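Prellham Curfew Order

The Prellham Curfew Order was a local public safety measure in force in the town of Prellham and the adjoining district of Pidgate. It restricted movement in public places at night and gave police added powers to stop and search vehicles at fixed checkpoints. The order took effect on 18/08/2020 and was allowed to lapse in October of the same year.

Background

Prellham had recorded a rise in break-ins and street robberies over the two years before the order. Most of the reports came from the Pidgate market area and from the housing blocks along Yao Street. The town council first responded with longer patrol hours and new street lighting. When these steps had little effect on the number of reports, the council asked the district police command to draft a curfew under the existing public safety bylaw.

Provisions

The order barred persons from streets, parks and parking lots between 11 p.m. and 5 a.m. Exemptions applied to shift workers, medical staff, delivery drivers and persons seeking urgent care. Shift workers had to carry a letter from their employer. The penalty for a first breach was a fine of 200 dollars. A second breach could be referred to the district court.

Food businesses were allowed to prepare orders after 11 p.m. but could not admit customers. The same rule covered shared and rented kitchens.

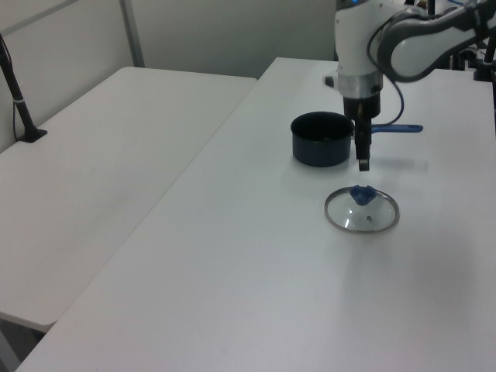 Small saucepan with a blue handle on a white table.

Enforcement

Checkpoints were set up on the Pidgate bridge road and at the north end of Yao Street. Officers recorded the time, place and stated reason for each stop. Patrols on foot covered the market and the bus station. The Conico industrial park, where many night shift workers were employed, was served by a separate permit desk so that workers did not have to apply in the town center.

A total of 87 fines were issued while the order was in force. Most were for being in a public place without a valid reason. The remainder concerned shops that admitted customers after closing time.

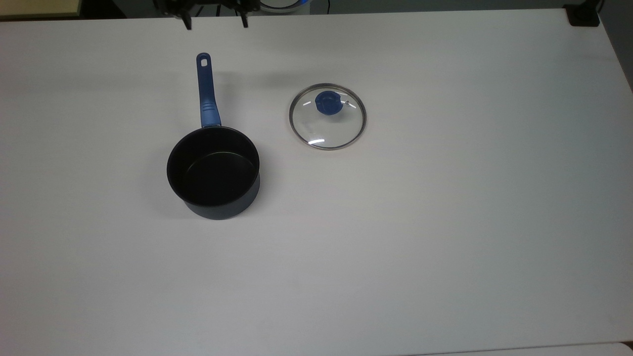
Fines could be contested in writing within 11 days of issue. Appeals were decided by a hearing officer on the papers alone, and the amount was not payable until a decision had been sent. A late appeal was accepted only where the person had been in the hospital or out of the district.

Review and expiry

The order required a review before any extension. The police report noted fewer night robberies in Pidgate but no clear change in daytime theft. Residents' groups objected to the length of stops at the bridge checkpoint, and several employers reported delays at shift changes. The council did not vote on an extension. The checkpoints were removed when the order lapsed, and the foot patrols in the market were kept under the regular police budget.

See also

Prellham Town Council
Pidgate Market
Public safety bylaws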